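Home | Issues | Sections | For authors | Search

3. Thermal level sensing in closed vessels

3.1 Why look at the outside of the vessel

Most level gauges need a hole. A dip tube, a float, a pressure tapping at the bottom. Holes have to be cleaned, and on a food site each one is another thing for the auditor to write down. We wanted to know how far a cheap thermal sensor, looking only at the outer wall, could get.

The idea is old. Liquid holds heat better than the gas over it. When the surroundings warm up or cool down the wall next to the liquid lags, and a line shows on the outside. Simple enough with a thin steel wall and a big swing in temperature. Less simple with a plastic wall, a full jacket, or a cold store where nothing changes for hours.

3.2 Vessels and sensor

Two kinds of vessel were used. The first was a 75 litre steel drum with a painted outside, the second a 55 litre plastic drum, blue, unpainted. Both were filled with tap water. We did not try oils or syrups and the results should not be streched to them.

The sensor was the Pamemon module, used as bought, no lens change. It was fixed to a bracket facing the drum and left there for the whole of each run. Readings were passed to a small logger running the Clumura software, which averages over five frames and throws away anything too far from the one before. That last setting matters more than we expected, see 3.5.

Wall emissivity was not measured for each drum. We stuck a strip of matt tape down the side and read along the strip. Bare steel gave reflections from the lights and from people walking past. With tape, fine.

3.3 Procedure

Fill to a known mark. Leave overnight with the doors shut. In the morning open the outer door, let the room warm, log until the line fades. Drain five litres, repeat. The true level was taken from a sight tube on the far side of the drum, read by eye by the same person each time.

In all 112 runs were kept. Runs where the door was opened early were dropped, as were those where the heating came on in the night. All the runs were done in June at the Ikimness site, so the swing between night and day was modest. Winter would probably be kinder to the method and we would like to go back.

3.4 Results, steel drum

The line was clear in nearly every run. It sat a little above the true level at first, then settled as the wall evened out. Best readings came in the first part of the warm-up. After that the wall above the liquid and the wall below it drift together and the software starts picking up the rolling hoops in place of the level, which are at fixed heights and easy to mask out once you know.

Near the bottom things got worse. The base ring is thick, it carries heat up from the floor, and the last few litres are lost in it. For a user who wants a "nearly empty" warning this is the awkward part, as that is exactly where they want the reading to be good. Lifting the drum on to timber battens helped. Not a cure. 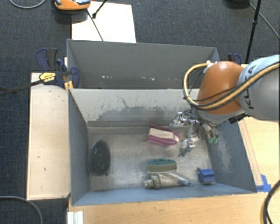
Figure 3. Open bin and robot arm.

3.5 Results, plastic drum

Poorer, as expected. The wall is a decent insulator and the line took much longer to show. When it did show it was soft, spread over a wide band, and the software had to guess at the middle. The guess was steady but tended to read high.

The filter setting caused trouble here. With the default, slow real changes were taken as noise and dropped, so a drum being drained gently looked full until the reading jumped. We turned the filter down for all later plastic runs and the jump went away, at the cost of a rougher trace. Users of the same software should check this before anything else.

3.6 Comparison with contact methods

A stick-on temperature strip of the type described by Lefèvre was run next to the sensor on the steel drum only. The two agreed well in the middle of the range. The strip did better near the base, being in contact with the wall and not bothered by the lights. On the other hand it has to be moved from drum to drum and the glue gave up in the damp. For a site that swaps drums daily the fixed sensor is the less bother; for one big tank that never moves we would fit the strip.

Cost is left out of this section. Prices shifted during the work and any table would be out of date allready. Jacketed vessels are taken up in section 4.

Shares 5 | Comments 0

Back to top | Contact the editorial office | Copyright remains with the authors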